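Ticket 2435
Product: Roltow chip-reading feeder, dry food model
Subject: Lid stays shut for one cat, opens fine for the other
Opened by: Ivar Bakke
Assigned to: Edvin Ljungberg
Opened: 22 May 2026
Status: Closed

Ivar Bakke wrote:

We have two cats and two Roltow feeders, bought together in March. Pepper is a gray female, nine years old and on diet food. Moss is her son, a big tabby who will eat anything that stands still. Each cat has a feeder of their own, set up so that only the right chip opens it. It worked well for both of them until this week.

Now Pepper's feeder doesn't open for her most of the time. She puts her head in, waits, nothing happens, and she walks off. If she comes back later it may open, or it may not. On the small display I get code 207, and it goes away when I press the button on the back. Moss's feeder opens for him every time.

What I have done so far:

New batteries, alkaline, all four replaced at once.
Cleaned the bowl and the lid with warm water and a drop of dish soap.
Deleted Pepper's chip from the memory and taught it to the feeder again.
Moved the feeder from the kitchen to the hall for one night. She didn't like that and ate nothing, so I moved it back.

She has eaten less than she should for a few days. I've been opening the lid by hand in the meantime. Please tell me if I can keep doing that without breaking something.

Edvin Ljungberg (support) wrote:

Hello Ivar,

Thanks for the list, it saves us some time. You can keep opening the lid by hand with the button on the back. Don't pull on the lid itself while the motor has hold of it.

Code 207 means that the feeder has read a chip it knows and has told the lid to open, but the lid hasn't reached the open position within 7 seconds. So the reader is most likely fine and Pepper's chip is fine too. You won't need to teach it in again.

A few questions:

1. When it fails, do you hear the motor at all?
2. Does the lid move a little and stop, or not at all?
3. Does it also fail when you hold Pepper's collar tag to the reader, if she has one? The feeder takes both kinds.
4. What food is in the bowl, and how full is it?

If she stops eating altogether, please don't wait for us. Put her food in a normal bowl and call your vet. A cat that goes without food for more than a day should be seen by one.

Ivar Bakke wrote:

1. Yes, a short hum.
2. It moves a little, maybe the width of a pencil, and goes back.
3. She doesn't wear a collar. She gets out of every one we buy.
4. Diet kibble from the vet, small round pieces. 17 grams in the morning and the same three more times during the day. The bowl is far from full.

She is eating when I open it for her, so I'm not worried about her health. She is annoyed with me, though. I also noticed that it works better in the evening. I can't think of a reason for that.

Edvin Ljungberg (support) wrote:

The hum and the small movement point to the lid and not to the electronics. Something is holding it. Please swap the two lids between the feeders. They are the same part. Press the two side tabs, lift the lid straight up, and put it on the other feeder until it clicks on both sides. Leave the bowls and batteries where they are. Let it run for a day and write down which feeder shows 207.

Ivar Bakke wrote:

Lids swapped last night.

Morning: Pepper's feeder, with Moss's lid, failed at the first meal. Code 207. I opened it by hand.
Midday: opened by itself.
Afternoon: failed twice, then opened.
Evening: opened by itself.

Moss's feeder, with Pepper's lid, opened every time, including several times when he had no food left and only came to check. The problem stayed with Pepper's feeder, so I suppose the lid is all right.

I took the lid off and looked into the slot at the back where it sits. There is some brown dust in there. I blew it out but it didn't make a difference.

Edvin Ljungberg (support) wrote:

Good, that rules out the lid. I'm passing this to Bernadette Gaillard, who knows the mechanical side better than I do. You keep the same ticket number, so just answer here.

Bernadette Gaillard (second line) wrote:

Hello Ivar, I've read everything above. The brown dust is the part I'd like to look into. Diet kibble for older cats is often coated with fat, and the crumbs turn into a paste that sticks. You can't blow it out.
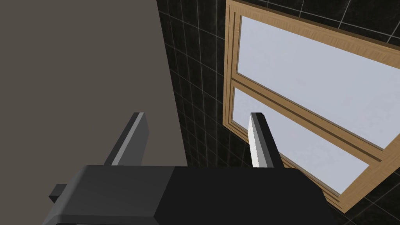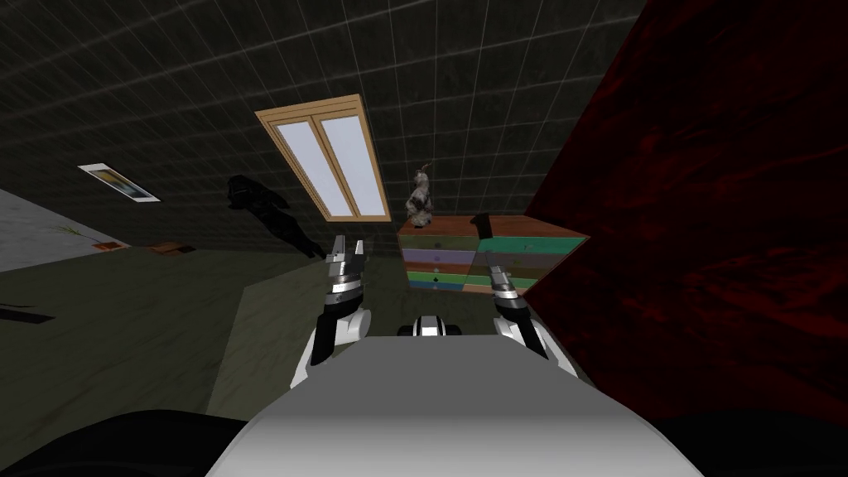
The lid on the Roltow is held by a small latch in the slot at the back, and you need a flashlight to see it well. Turn the feeder off and take out the batteries before you put anything in there. The latch has two short prongs standing next to each other. They point up and a little apart, with a gap between them, like the two gripper fingers in the second picture, only yours are plastic and short enough to hide behind a fingernail. The gap has to be clear all the way down. If there is paste at the bottom of it, the prongs can't move inward far enough and the lid stays hooked.

To clean it, use a wooden toothpick, never a knife or a pin. Run it down between the prongs and out to the side. Wipe the toothpick and do it again until it comes out clean. After that, take a cotton swab dipped in warm water and wrung out, and go over both prongs. Don't use oil or any spray. The cat has her face right there, and oil collects more crumbs.

Let it dry with the lid off for an hour, put the batteries back, and press the button on the back three or four times to see whether the lid goes all the way up.

Ivar Bakke wrote:

Found it, I think. There was a hard brown lump at the bottom of the gap. I got most of it with the toothpick and the rest with the swab, but it took a while. I needed reading glasses and my wife holding the flashlight.

Lid went all the way up with the button, five times out of five. Pepper had her evening meal with no trouble. But evenings were good before as well, so I'm waiting for the morning before I say anything.

Ivar Bakke wrote:

Morning: failed once, then opened on the second try. Code 207 the first time.

Better than before but not fixed. Anything else I can check?

Bernadette Gaillard (second line) wrote:

Where in the kitchen does the feeder stand, and is it colder there at night? You mentioned that evenings are better. I'd also like to know whether Pepper goes in from the front or from the side.

Ivar Bakke wrote:

It stands on the floor tiles by the back door. The door has a cat flap, and yes, it is cold there in the morning. We turn the heating down at night and it's still chilly here early in the day. In the evening we've been cooking and the whole room is warm.

She used to go in from the front. I sat down and watched her today, and she now comes in from the left side and rests her chin on the edge of the lid while she waits. Moss sits behind her when she eats, so she may be keeping an eye on him. That side lets her see him.

Bernadette Gaillard (second line) wrote:

Both of those matter.

The fat left in the latch gets stiff when it's cold and soft when the room warms up. There is probably a thin film left that you can't see. And if she leans on the lid before it opens, the motor has to lift her chin as well. It isn't strong enough for that and isn't meant to be. It stops and goes back so that no cat gets pinched.

Please try the following, in this order and with a day in between, so that we know what helped:

Clean the latch once more with warm water, two or three fresh swabs, and dry it well.
Move the feeder away from the door, but keep it in the kitchen. Move it a little at a time, an arm's length a day at most. Cats that eat in one spot can be stubborn about it, as you saw with the hall.
Put the left side of the feeder against a wall or a cupboard so that she has to go in from the front. Turn it so that she faces the room when she eats, and put Moss's feeder out of her sight, in another room if you have one.

If she still looks over her shoulder, feed Moss at the same time behind a closed door for a week. Most cats that live together prefer to eat apart, also when they are related and sleep in a heap.

Ivar Bakke wrote:

Day one, cleaned again. The first swab came out light brown, the third was clean. One failure in the morning.

Day two, moved the feeder as far as the dishwasher. No failure, but she ate late.

Day three, same spot, left side against the cupboard. She walked around it twice, sat down in front of it and complained. Then she went in from the front and ate. No failures all day.

Day four, Moss's feeder is now in the laundry room. He found it at once. No failures. Pepper left two pieces in the bowl, and she never does that when he is behind her, she usually bolts the lot.

Bernadette Gaillard (second line) wrote:

That sounds right. Leaving a bit of food is fine if she does it calmly and her weight holds. Weigh her once a week for a month. The easiest way is to step on the bathroom scale with her and then without her.

I'll keep the ticket open for a few more days.

Ivar Bakke wrote:

No code 207 since the last message. Pepper has her four meals a day and goes in from the front without thinking about it. She weighs the same as at her last vet visit.

One last question. How often should the latch be cleaned with this kind of food? The booklet only talks about the bowl and the lid.

Edvin Ljungberg (support) wrote:

Every second week with diet kibble or anything else that feels greasy between your fingers. Once a month is enough for ordinary dry food. Do Moss's feeder as well while you have the toothpick out. I've sent a note to the people who write the booklet and asked them to add the latch to the cleaning page.

I'm closing the ticket now. If 207 comes back, reply here and it opens again.

Cause: food residue in lid latch, stiff at low room temperature. Cat leaning on lid.
Fix: latch cleaned, feeder moved, cats fed apart.
Parts sent: none.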